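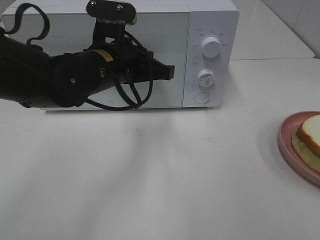 # Chapter 5: Choosing a Gripper by Giving It Something to Do

Kitchen appliances are wonderful teachers. A microwave oven asks a robot to reach, press, turn, pull and let go, and it asks for all of these within a space you could cover with a tea towel. Every control was shaped for a human hand, with soft skin and a thumb that finds its own way around. Put a pair of hard fingers in front of the same controls and you learn more about those fingers in a morning than you will from a month of reading data sheets (although you should read the data sheets too!).

In Chapter 4 we worked out how far an arm can reach and how much it can carry. Now we move to the last few centimetres, where most of the interesting trouble lives. We will compare two grippers on one arm, doing one family of tasks. The Cemetti is a parallel gripper with long, narrow fingers. The Marchal has shorter, broader fingers with a rubber face, and it closes with a good deal more force. Neither is the better gripper. Each is better at something, and by the end of the chapter you should be able to say what, and back it up with your own numbers.

## 5.1 Three kinds of contact

Before you open the lab software, get used to naming the contact a task needs.

**Pressing.** The finger pushes along one line and the object pushes back. Grip force hardly matters. What counts is the shape of the tip, how stiff the finger is and whether the rest of the hand gets in the way.

**Turning.** The fingers hold a knob from both sides while the wrist rotates. If the wrist axis and the knob axis don't line up, the fingers slide or the knob binds. A small error is forgiven by soft fingers and punished by stiff ones.

**Pulling.** The fingers hook or pinch an edge and the arm draws back along a curve. A door swings on its hinge, so a straight pull will fight it all the way.

A push-button door is a lovely starting task because it looks like pressing and nothing else. Try it, though, and you will find that the approach angle decides nearly everything.

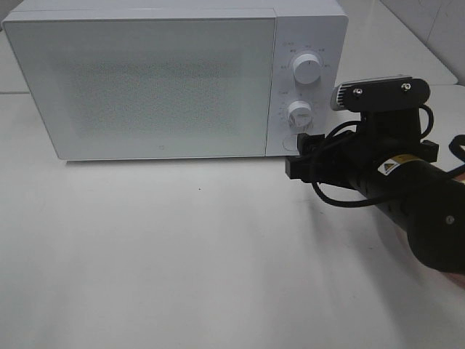

Come in square to the panel and the body of the hand may meet a knob before the fingertip meets the button. Come in from the side and you clear the knobs, but now part of your push runs across the face of the button and the tip may skate. Leave yourself room for the door as well – a finger parked in its path will stop it opening, and your log will record a failed press when the press was perfectly good.

Cables deserve a thought at this stage. A camera mounted on the wrist travels with the hand, and so does its wiring. Move the wrist slowly through its full range by hand before the first trial, and watch the loops while you do it. If a loop tightens or catches on a control, fix the routing first.

## 5.2 What the camera can and can't tell you

A wrist camera gives a splendid close view until the moment of contact, when the fingers are likely to block the very thing you care about. A fixed camera keeps the whole workspace in sight, but the arm can come between it and the target. Our comparison uses both, with the Torum controller stamping each image with the same clock.

White appliances on white surfaces add a challenge of their own. Edges fade, shadows look like seams, and a glossy door sends back whatever light falls on it. Vary the lighting early on. You want to discover a weak vision setup in July, with time to mend it, and not on the day your report is due.

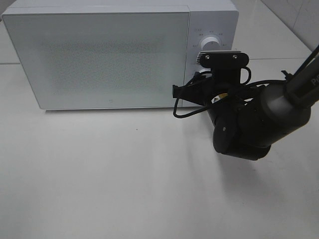 A reader of our first draft objected at this point that the comparison wasn't fair: with two different finger lengths, the arm takes up two different poses, so we might be measuring the arm and calling it the gripper. It's a sound objection, and it changed the lab. You will now run every task twice with each gripper, once from a shared starting pose and once from a pose you tune for that hand.

The sample data set, collected with the Nuklow test software, holds 473 trials laid out in this way. Before you look at it, write down which gripper you expect to do best at pressing, at turning and at pulling, and how sure you are of each answer. Keep the page. We'll come back to it in Section 5.4, once you have trials of your own to set beside it.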